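4.2 What the basket studies measure

The claim that people tidy more when they own an attractive container has been repeated so often in the household literature that it is now cited without a source. We tried to trace it. Most of the papers we read lead back to a single survey carried out in Fesdale, in which 513 households were asked whether they had bought a storage basket in the past year and whether their home felt "under control." Those who said yes to the first question were more likely to say yes to the second. From this the authors concluded that baskets reduce clutter.

We don't think the survey can carry that weight. People who buy storage baskets may already be people who put things away. They may also have more closet space, fewer children at home, or simply more money. The Fesdale questionnaire asked about none of these. It did ask respondents to name the color of the basket, and a full table is given over to the answers.

A second problem is the word itself. In the Fesdale survey a "basket" could be a wire bin, a fabric cube, a plastic crate with holes in the side, or a woven tray of the kind used for bread. Later papers narrowed the term to woven baskets but kept the original result, as if the two groups were the same. We use "woven basket" for an open container with a woven floor and a finished rim, as in Figure 3.

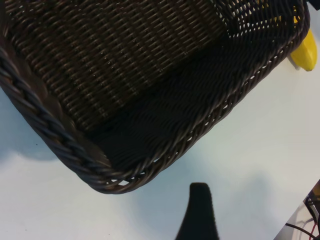
Reading time for this section: 6 min

Figure 3. Woven basket, dark brown wicker with a braided rim. (a) Interior floor and rim. Panel (b) appears with Section 4.4.

Even with the narrower term, the published effects are hard to compare. Hnatiuk's reanalysis of the Flenness diaries is the most careful attempt so far. Yaryna Hnatiuk went back to the handwritten diaries, 231 of them, and recoded every entry that mentioned putting an object into a container or taking one out. The original team had counted only the first kind of entry. Once removals are included, much of the supposed gain disappears: objects went into the basket in the evening and came out again, or were moved to a chair, by the following noon. Hnatiuk is cautious about this and so are we. A diary is a poor record of small actions, and people probably forget to write down the moment they pull a pair of gloves out of a pile. Still, if forgetting affects removals more than it affects putting away, the true gain would be smaller than even her figures suggest.

4.3 The product trials

Two trials are usually cited as experimental evidence. The first, run for the storage line sold under the name Brusorex, gave each household a basket and visited after 14 days. Floors were scored for clutter by a visitor who knew which homes had received one. No score was taken before the baskets were handed out. We can't see how a before-and-after claim can be made from a trial with no "before," yet the summary makes one in its opening sentence.

The Addo trial is better designed. It included a comparison group that received a gift of similar value, and the visitor was not told which homes were which. In practice this must have been difficult to keep up, given that the baskets were meant to stand in the entryway. The report mentions the difficulty in a footnote and does not say how often the visitor guessed. The difference between the groups was small, and it was found for the hallway only. Kitchens and bedrooms showed nothing. The abstract refers to "the home."

Concetta Cocco has argued, in a reply to an earlier draft of this section, that we are asking too much of a field with little funding. A hallway effect is an effect, she writes, and a cheap object that keeps one room clear is worth having. We have no quarrel with the second half of that. Our objection is to the step from one room to the whole house, and from there to the advice columns, where the Addo result has become a rule about owning a basket for every room. If each extra container also invites extra things to keep in it, the advice could easily make matters worse. None of the studies we reviewed tested for this.

4.4 Does the material matter?

A smaller group of papers holds that natural-looking materials have an effect of their own. The usual argument is that a woven surface is pleasant to look at and touch, so people are drawn to use it. The rim receives special attention, on the grounds that the hand meets it first. One paper rates rims on a five-point scale from "flat" to "rich," with thickly twisted borders at the top end. 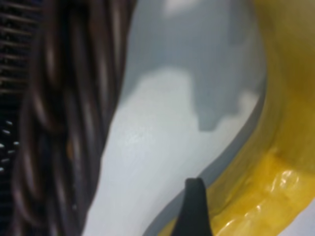
Household Behavior Group, Department of Consumer Studies

Figure 3 (continued). (b) Braided form at close range, showing the diagonal twist of the strands.

We asked how these ratings had been made and were told that a single rater had assigned all of them from catalog pictures. No second rater was used, so there is no way to know whether another person would have placed the same rim at "rich" or at the midpoint. The ratings were then compared with how often owners said they used the basket. Price was left out. Baskets with heavier borders tended to cost more, and people may well report more use of things they paid more for, whatever the border looks like.

It is possible that texture does matter. We would only note that the question could be settled cheaply, by giving people baskets of equal size and price with different rims and counting what is in them a month later. We have not found a study that did so. Until one exists, we leave material out of the pooled estimate in Section 5 and treat the rim ratings as missing data.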